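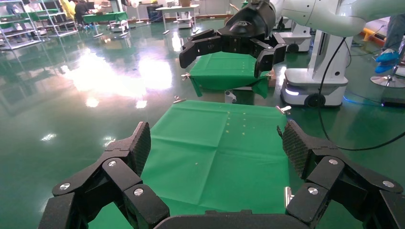 Two-arm cleanup task keeps missing the small stuff, any tips for a student team?

Posted in Student Robotics by marlo_t

Hi everyone! First time posting, though I've been reading here since our club got going. There are 4 of us on the Asden team and we're working on a project we named Givano (long story, it was a typo on the sign-up form and it stuck). The first half of the task is picking crumbs up off a cloth, and the second half is putting things into a cardboard box and taking them back out. We drive the arms by hand for the practice runs and then train on the recordings.

The box part is coming along nicely. The crumbs are driving us up the wall. The wrist view shows them just fine when the hand is high, and then as we come down the fingers get in the way and whoever is driving ends up guessing. We've recorded 23 practice runs so far and I'd call maybe half of them usable. Our cloth is green and it has fold creases in it from being stored in a drawer, and I wonder if those matter too. We have until July to get this into shape, so we're not panicking yet, but I'd love to hear from anybody who has been through it.

Prys Price

Oh, this takes me back! We did a crumb task with the Politis class two years ago and went through exactly the same misery, so please don't feel bad about your half.

What helped us most was slowing way down for the last little bit and coming in at a slant, with the palm tipped back, so that the camera could still see past the fingertips. It feels awkward for the first few tries and then your drivers will stop noticing. We also quit trying to pinch single crumbs. Sweep them together with the side of one finger first, get a little pile, and go after the pile.

About the creases: iron the cloth! I mean it. Crumbs settle in the folds and a fingertip just rides over the top of them. Then clip it down at the corners and check the clips again before each run, because a cloth that creeps even a little will ruin a whole afternoon of recordings (ask me how I know). If you want the model to cope with creases later on, bring them back in once it can do the flat cloth.

And do keep the bad runs in a separate folder. We threw ours away and wished we hadn't when it came time to write the report.

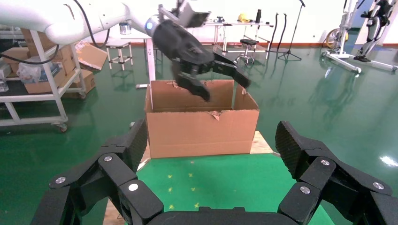
plasik_fan

what Prys said about the slant. also get more data, 23 is nothing. we had 441 by the end and only the last 400 were any good

dottie_k

I can't help much with crumbs, I'm afraid, but you mentioned the box and I wanted to put in a word there before you call it finished. Try it with the flaps in different positions! Our team at Plasik always started with them folded neatly back, and the first time a flap was standing up, the hand pushed straight into it and shoved the box across the board. Now we mess up the flaps by hand between runs, and we keep using the box after it gets torn and crumpled. Good luck to all of you, and please come back and tell us how Givano turns out!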